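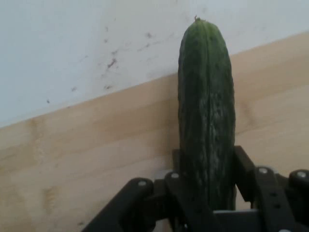
Pepinos, calabacines y compañía: cómo hacer que la verdura dure (y sepa a algo)

Confieso que el cajón de las verduras es mi rincón favorito de la cocina. Lo abro y ya estoy pensando en la cena. Pero durante años tiré muchísima comida: pepinos blandos al fondo, hojas de cilantro convertidas en papilla verde, medio calabacín olvidado con la punta negra. Desde mayo me lo he tomado en serio y he ido apuntando en una libreta lo que me funciona, y como varios lectores me lo habéis pedido, lo paso a limpio.

Al comprar

Con el pepino, lo primero es apretar las dos puntas con suavidad. Si una cede, lo dejo. Las rayas o manchas más claras en la piel no me preocupan nada, muchas variedades las tienen y por dentro están estupendas. Lo que sí miro es el amarillo generalizado: suele ser un pepino pasado, con semillas gordas y carne algodonosa. Prefiero los medianos a los gigantes, y si tengo que elegir entre uno recto y uno algo curvado, me quedo con el más pesado de los dos.

El calabacín, cuanto más pequeño, mejor. Los grandes los compro solo para crema, y entonces les quito el centro con una cuchara.

La berenjena tiene que rebotar. Se hunde el dedo un poquito y la piel vuelve a su sitio. Si se queda la marca, mañana estará esponjosa.

Guardar en frío, pero no en el sitio más frío

El pepino lleva fatal el frío intenso. Pegado al fondo de la nevera le salen zonas acuosas y translúcidas, y de ahí a la baba hay un paso. Yo lo seco bien, lo envuelvo en papel de cocina y lo pongo en el cajón de arriba o en la puerta. Así me aguanta casi toda la semana. ¡Y crujiente!

Otra cosa que me cambió la vida: separarlo de tomates, plátanos y melones. Sueltan etileno al madurar y el pepino se pone amarillo antes de tiempo. Me lo contó Hanneke Bakker, que cultiva en un invernadero diminuto y sabe una barbaridad de estas cosas, y desde entonces los tomates viven en un frutero en la encimera (donde además saben mucho mejor).

Si ya está empezado, tapo el corte con un trozo de papel encerado y una goma. También vale ponerlo de pie, con el corte hacia abajo, en un vaso con un dedo de agua, pero solo para un día.

El amargor

Se concentra sobre todo en el extremo del tallo y justo debajo de la piel. Corto un par de centímetros por ese lado, pruebo una rodaja y decido. Si amarga un poco, pelo el pepino entero y vuelvo a probar. Si amarga de verdad, de ese amargor que hace arrugar la cara, al compost sin pena, que no merece la pena estropear una ensalada y además puede sentar mal.

Lo de frotar la punta cortada contra el resto hasta que sale espuma lo hacía mi abuela y lo sigo haciendo. No sé si sirve. Me gusta el ruidito.

Quitarle agua sin dejarlo salado

Para tzatziki, raita o cualquier ensalada con yogur hay que sacar agua, no queda otra. Mis pasos:

1. Cortar el pepino a lo largo y retirar las semillas con una cucharilla.
2. Rallarlo por el lado grueso o hacer medias lunas finas.
3. Echar media cucharadita de sal por pepino y mezclar con la mano.
4. Dejarlo en un colador veinte minutos, con un plato debajo.
5. Apretar con un paño limpio, con ganas, hasta que deje de gotear.

El agua que sale no la tiro. Con limón, hielo y unas hojas de menta, rebajada con agua fría, es una bebida riquísima para los días de calor. Lleva sal, así que pruébala antes de pasarte con la cantidad.

Encurtido rápido de nevera

Esta es la receta que más me pedís, y es facilísima. Para 1000 g de pepinos uso medio litro de agua, medio litro de vinagre de vino blanco, dos cucharadas de sal gruesa sin yodo y una de azúcar. Caliento todo hasta que la sal se disuelve, lo dejo templar y lo vierto sobre las rodajas, ya metidas en botes muy limpios con eneldo, granos de mostaza y un diente de ajo aplastado. Cuando se enfría, a la nevera. Al día siguiente ya se pueden comer, al tercero están de vicio.

Si os juntáis muchos, con 2000 g se dobla todo menos el ajo — creedme en lo del ajo.

Ojo, que esto no es una conserva de despensa. Va siempre en frío y en casa lo terminamos en un par de semanas. Para botes que vayan a estar fuera de la nevera hay que seguir una receta de conserva probada, con su acidez y sus tiempos, sin improvisar.

Martti Ojala me escribió para decirme que él añade una hoja de grosellero negro a cada bote para que queden más firmes. No tengo grosellero, probé con una hoja de parra y quedaron muy tiesos. ¡Gracias, Martti!

Calabacín al horno que no sale mustio

Horno a 190 grados con ventilador, bandeja bien caliente antes de poner nada encima y las rodajas sin tocarse. Sal solo al final. Si se amontonan, se cuecen en su propio vapor y sale esa cosa lacia que todos hemos comido en algún comedor escolar. A mí me gusta con comino y ralladura de limón.

Las pieles y las puntas

Las pieles de pepino bien lavadas las trituro con yogur, un chorro de aceite y un poco de hierbabuena, y tengo salsa para patatas cocidas. Las de calabacín van en tiras finas a la tortilla. Las puntas, al caldo, menos las amargas.

Un cuchillo que corte

Casi todo lo anterior sale mal con un cuchillo romo, sobre todo las rodajas finas. Paso el mío por la chaira antes de cocinar y lo llevo a la piedra cuando el tomate empieza a resistirse. Para comprobar el filo uso una hoja de papel: si la corta limpia, perfecto. Si la desgarra, toca piedra, y la tarde se me va volando porque me encanta afilar, qué le voy a hacer.

La tabla, con un paño húmedo debajo. Un pepino rueda que da gusto, así que antes de cortarlo le saco una lámina fina por un lado y lo apoyo sobre esa parte plana.

Para la próxima

Tengo pendiente la coliflor, que Anouk Brouwer guarda con las hojas puestas y asegura que le dura el doble. Tengo una en la nevera ahora mismo, a ver cómo sigue la semana que viene. Si tenéis trucos para el apio, dejadlos en los comentarios, que el mío se dobla como una cuerda.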